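Equipment Planner, Robotic Kitchen Workcells
Holst, Clusstead site
Posted Nov 30, 2019

Holst is hiring a planner to specify, cost and schedule equipment for the Gellevard program. The planner owns the purchase list from first estimate to acceptance.

Scope of the position
The current plan covers 97 line items: arms, hands, wrist mounts, controllers, spares and counter fixtures. Layouts are checked in simulation before any quote is requested. The planner reads those layouts, confirms reach and clearance with the engineers, and turns them into part numbers and lead times.

Duties
- Maintain the budget and report changes over $1,000.
- Compare vendor quotes on a 90-day delivery basis.
- Plan spare finger and wrist parts for two-arm cells.
- Review simulated counter layouts, such as a black hand beside a cutting board with a pot to the right — and list what each one requires. 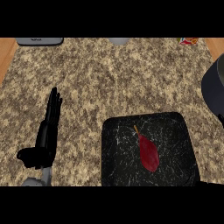

Requirements
- Three years in purchasing or cost planning for automation equipment.
- Working knowledge of robot payload and reach data sheets.
- Spreadsheet skills; CAD viewing is useful.

How to apply
Send a resume and one sample equipment budget to the Brerkthorpe office, reference 277. Interviews are held in December.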